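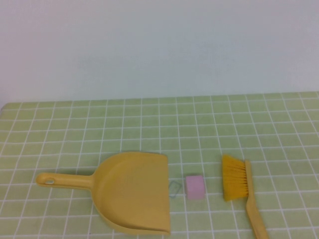

*Figure 1. Sweep task objects on the tiled surface: dustpan, hand brush, pink cube and clear square piece.*

# Skukwood Bench Sweep – Evaluation Data Card

Version note, Fri 24 January. This card replaces the draft circulated to evaluation partners in September.

## Summary

Skukwood Bench Sweep is a set of teleoperated tabletop demonstrations recorded with the Gekov arm kit. It was compiled by Vullstead to support an independent review of the kit for small-object tidying and light cleaning tasks. The set comprises 461 demonstrations in the main split and 120 in the held-out split, and is supplied to licensed reviewers together with the Obura playback tool.

Enquiries regarding access, corrections or licensing should be directed to Adhiambo Rugemalira, Data Steward, Vullstead.

## Product under review

The Gekov kit is offered as a single-arm package with a two-finger gripper, a wrist camera, a fixed workspace camera and an operator station. Vullstead purchased the kit at list price. The supplier had no part in task selection and received this card at the same time as the reviewers.

The review considers three matters: whether an operator with limited training can complete a tool-use task, whether the recordings are of sufficient quality to train a policy, and whether the kit can be maintained by a laboratory without a dedicated technician. Only the second is addressed by this data set. Findings on the others are reported separately.

## Task definition

The operator is instructed to grasp the hand brush by its handle and sweep the small items into the dustpan. The dustpan stays on the table throughout. A demonstration is marked `complete` when every small item is inside the pan and the brush has been released. Where one or more items remain on the tiles at the time limit, it is marked `partial`. Demonstrations ended by an emergency stop are marked `aborted` and are retained.

Starting positions vary between demonstrations. Small items may begin anywhere between the mouth of the dustpan and the bristles of the brush, including directly against the front lip of the pan.

## Workspace

All demonstrations were recorded at the same bench, which has a light green tiled surface with white grout lines and a plain, pale wall behind. The lighting is diffuse. Reviewers should not assume that results obtained against this background will carry over to cluttered or strongly coloured settings.

Transparent items present a particular difficulty. The clear square piece shows the tile and grout through it and is easily missed by colour-based segmentation. Labels for this object were therefore drawn by hand, and a second annotator checked each one.

## Recording streams

| Stream | Content | Notes |
|---|---|---|
| `workspace` | Fixed camera view of the bench | Primary view for labelling |
| `wrist` | Camera mounted at the gripper | Moves with the arm |
| `joints` | Joint positions and gripper opening | Logged at the controller |
| `events` | Operator start, stop and outcome | Entered at the station |

Streams share a common clock. Reviewers who resample the data are asked to use the timestamps supplied in preference to frame counts.
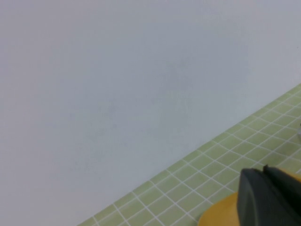

The wrist stream should be treated as supplementary in the early part of each demonstration. Before the arm is brought over the objects, much of the view may be taken up by the wall, and the items of interest may lie partly or wholly outside it. Policies trained on the wrist stream alone performed poorly in our preliminary trials – the combined streams are recommended for any baseline.

## Known limitations

- Straight grout lines may appear slightly wavy in the wrist stream. No correction has been applied to the released files.
- The set contains one style of brush and one style of dustpan.
- Operators were right-handed, and approach paths reflect this.
- Version 2 of the controller firmware was used throughout. Earlier firmware has not been tested.

## Annotation

A total of 863 object tracks were reviewed before release. Disagreements between annotators were resolved by the Data Steward, and the original labels are kept in `labels/raw` for reference.

## Licence and use

The data are licensed for evaluation and non-commercial research. Redistribution requires written authorization from Vullstead. Published results should cite the release version and state which streams were used.

Errors may be reported through the partner portal, quoting the demonstration number and the stream concerned. Corrections are issued with the next scheduled release.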